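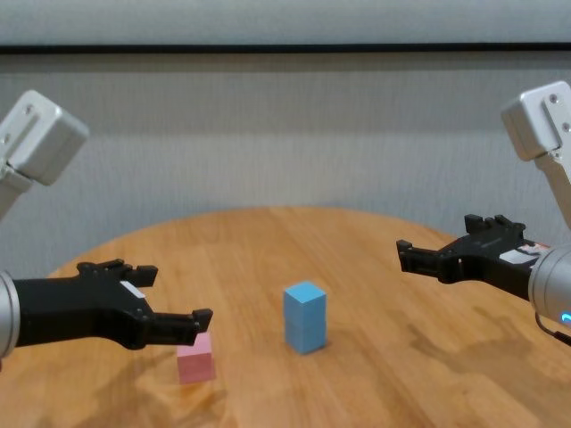
Lena wrote in to ask whether the round table was still going and whether the blocks would be sold with it. The table is, and the blocks can be had for a little extra.

This page covers the table and toy block corner of the Villidum sale, which opens on Friday in the long room at Enden. Most of the stock came out of the old playroom at Gil when it closed, and the remainder from the Jukari toy library. Everything has been wiped down and given a lot number. The table is lot 162.

The table
Round, wooden, with a light honey-orange finish. It has been in daily use for years and was last oiled in October. Children sat at it for drawing, jigsaws and building, and it also did duty for tea. It takes two adults to carry, and the buyer will need to bring a van or a large estate car. We can hold it until the following week if it is paid for on the day.

The blocks
One soft pink cube and one sky-blue block are out on the table. The rest are in boxes underneath the window and are sold by the bag. There were 1001 on the Jukari list when the library last checked, but that list is old and we would not rely on it. Colours are mixed and we are not sorting them. Bring your own bag if you have one.

Looking after them
A damp cloth is enough for the blocks. Do not leave them to soak. The table should be wiped dry after spills, and hot mugs need a mat. A thin coat of oil once or twice a year keeps the colour.

Collection
Doors open at two in the afternoon. Use the side entrance, as the front steps at Enden are being repaired. Cash or card, and please keep your receipt until you have loaded up. Chairs and shelving from Gil are on the next page of the gallery.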